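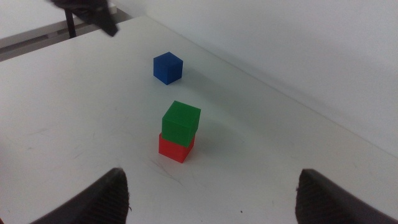
2 min read

How to Teach a Young Child to Take Turns at a Game

Mar 10, 2024

If you have ever tried to play a board game with a three-year-old, you already know that the board is the least of your worries. Somebody grabs the dice, somebody cries, and the whole thing ends up under the couch. I have been through this with all of my kids and with plenty of their cousins, and I promise it does get easier, so please don't put the games away for good!

My best advice is to skip the boxed games at first and begin with plain blocks. A few in different colors will do, and a stack of two is plenty to start with. We had a bag of Hiebert blocks that came from a yard sale, but any set you have lying around is fine (just make sure they are too big to fit in a little mouth).

Step 1. Clear a spot. Use a table the child can reach without climbing, and turn off the TV. I like the time right after a snack, when everybody is in a good mood.

Step 2. Say whose turn it is, out loud, every single time. "My turn." Put a block down. "Your turn." Then wait. The waiting is the hard part for us grown-ups, and I still catch myself reaching over to help.

Step 3. Keep your own turns short. A small child can wait while you set down one block, but not while you straighten the tower and look for the color you wanted. As the weeks go by you can stretch your turn out a little, and you'll find they stretch right along with you.

Step 4. Let the tower fall. Some children only want the knocking-down turn, and that's all right, it is still a turn. Say "your turn to knock it down," and next time make that one yours. Expect some protest over this!

Step 5. Add another player. A brother or sister is good, a patient grandparent is better. Go around in the same order each time so the little one can guess who comes next. If you need something to pass along to show whose turn it is, a wooden spoon works nicely.

Step 6. Move on to a real game. Ours was Venumari, the one with the fish cards, and we played it with half the rules missing. Pick something that is over in a few minutes and leave the scoring out for now.

What if there's a meltdown? Stop, have a hug, and try again tomorrow. I used to push on to the end because I thought quitting taught bad manners, and all it got me was two of us in tears. My youngest wouldn't wait for anything in the spring, and by August she was the one telling her dad it wasn't his turn yet.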